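June 22, 2025
Sourdough notes, Barredo starter

Best rise yet! Fed the Barredo starter last night with the coarse rye from Cestden and it had tripled by breakfast, all bubbles and a lovely sharp apple smell. Flour 500 g, water 265 g to begin with, then a splash more once it came together (forgot to weigh the splash, sorry).

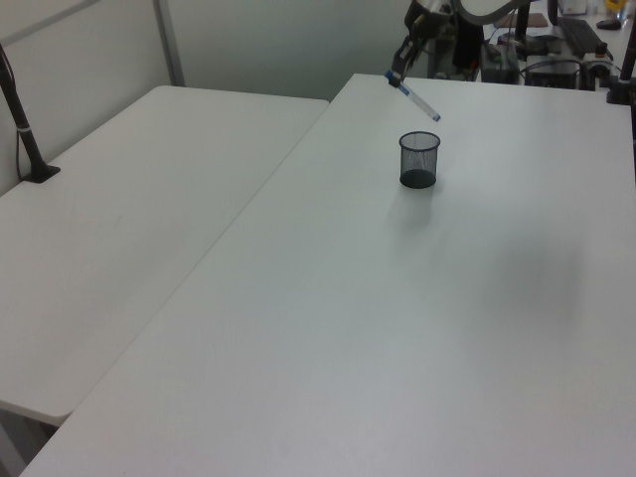

The Gamura white flour drinks more than I expected, so the dough felt stiff until the second fold. After that it went silky, really a joy to handle. Folds every half hour, 4 in all. I'd stop at 3 if the kitchen is warm.

Crust came out dark and blistered, crumb still a bit tight near the base. Tastes wonderful with salty butter.
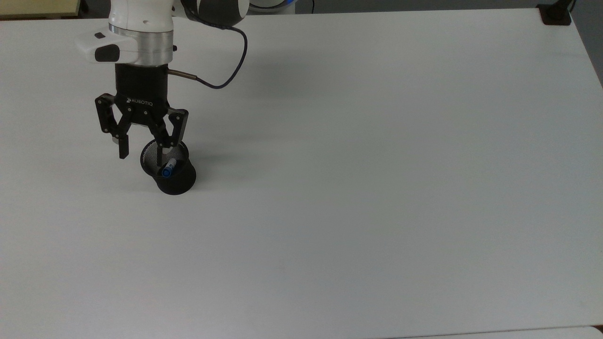 Next bake

Same flour, wetter dough, longer proof. Try the Plallel tin against the round basket. Order more rye before September, when Cestden changes its bag sizes.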